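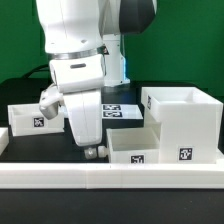
4. 容器とトレイの配置

この章では、Drulico仕分けセットの白い容器とトレイを作業台に並べ、位置を登録するまでの手順を説明します。作業台の組み立てと背景布の取り付けは、3章までに済ませておいてください。

4.1 用意するもの

・白色容器(浅型を含む) 4個
・白色トレイ 1枚
・識別ラベルシート 1組
・滑り止めシート
・乾いた柔らかい布
・巻尺

容器とトレイのラベルは出荷時に貼付済みです。シートのラベルは交換用ですので、初回の設置では使用しません。

4.2 作業台の準備

1. 台の黒い天板を乾いた布で拭きます。汚れが落ちないときは、水で薄めた中性洗剤を布に含ませて拭き、完全に乾かします。
2. 天板の幅が700 mm以上あることを確認します。
3. 緑色の背景布のしわを伸ばし、下端が天板の奥に届いていることを確かめます。
4. 照明を点灯し、天板に強い反射が出ないよう向きを調整します。

注意:アルコールやシンナーを含む洗浄剤は使用しないでください。天板のつやにむらが出て、ラベルの読み取りに影響します。

4.3 トレイの設置

1. トレイの裏面に滑り止めシートを貼ります。
2. ラベルのある面を上に向け、天板の中央奥に置きます。
3. 天板の手前の縁からトレイの手前の辺までを測り、334 mmに合わせます。
4. 指で軽く押し、がたつきがないことを確認します。

4.4 容器の設置

1. 浅型の容器を天板の左側に置きます。ラベルの面を手前に向けてください。多少斜めになっていてもかまいませんが、ラベル全体が手前から見える角度にします。
2. 残りの容器を、付属の配置図に従って置きます。
3. 隣り合う容器の間を6 mm以上あけます。
4. 中に梱包材や保護フィルムが残っていないか確認します。

注記:容器を重ねて置かないでください。下の容器の位置が登録されません。

4.5 位置の登録

1. アームを待機位置に戻します。
2. 操作画面で「配置」を開き、「読み取り開始」を選びます。
3. 一覧に表示された容器の名称と、実際の置き場所を照らし合わせます。
4. 違いがなければ「登録」を選びます。読み取りから登録までの所要時間は、ほぼ4分です。

警告:読み取り中は天板の上に手を入れないでください。容器を直す必要があるときは「停止」を選び、アームが止まってから行います。

4.6 うまく登録できないとき

一覧に出ない容器がある
ラベルの汚れ、はがれ、影を確認します。角が浮いているラベルは押さえ直さず、新しいものに交換してください。

同じ名称が二つ表示される
交換したラベルの番号が重複しています。番号の対応は付録Bを参照してください。

登録後に容器がずれた
4.4の手順1からやり直します。トレイが動いていなければ、4.3を繰り返す必要はありません。

4.7 日常の手入れ

容器は中性洗剤で手洗いできます。ラベルの面はこすらず、湿らせた布で軽く押さえるように拭きます。食器洗い機と乾燥機には対応していません。交換用のラベルシートは、Brekarのサービス窓口で注文できます。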